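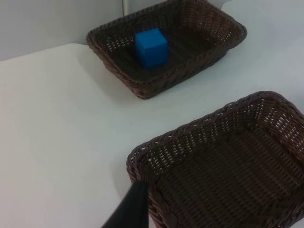

Are the Plellon woven baskets sturdy enough for everyday use?
For light stuff on a table or shelf, they've been great for me. I wouldn't load one up with canned goods and swing it around by the rim.

Okay, so I bought a set of 2 in October after Kamarul Chong brought bread to a potluck in one and I spent half the evening asking him where it came from (Skanuldale, the housewares place, and they had them in dark brown and a sort of oatmeal). I went with dark brown. My table is white and I wanted something that would stand out a little!

The color is a really deep chocolate. In strong light you notice a bit of lighter brown along the twists of the rim, and I like that a lot more than the flat, painted look of my old Sitompul bins.
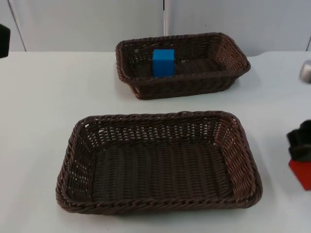

The rim is my favorite part, by the way. It's thick and braided and it goes all the way around, so the basket looks finished from any side. The corners are rounded too, and I haven't snagged a sweater on one yet, which I can't say for the Sitompuls.

Now, the weave. It has little gaps in it, and light comes through in tiny dots. Pretty! But crumbs come through as well, so if you're doing rolls or crackers, put a napkin down first. I learned that over a clean tablecloth.
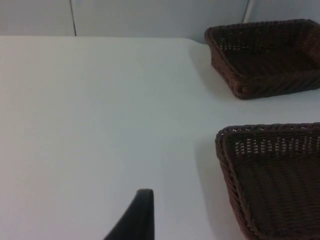
Size-wise, mine are low and rectangular, good for mail, remotes, napkins, kids' blocks, that kind of thing. Tall bottles tip over. I tried one for shampoo in the bathroom and gave up by the next morning.

Cleaning is easy enough. I shake them out over the sink and go along the rim with an old toothbrush (dust loves a braid). One of mine had a stray strand poking out underneath, and I snipped it with nail scissors.

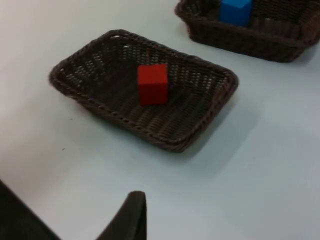
I also looked at the Castemance ones, which come with a liner, but they cost more and the liner only came in gray stripes. At $32 for the pair I'm happy with these, and I'm going back for the oatmeal set if Skanuldale still has it. Four stars, one off for the crumbs.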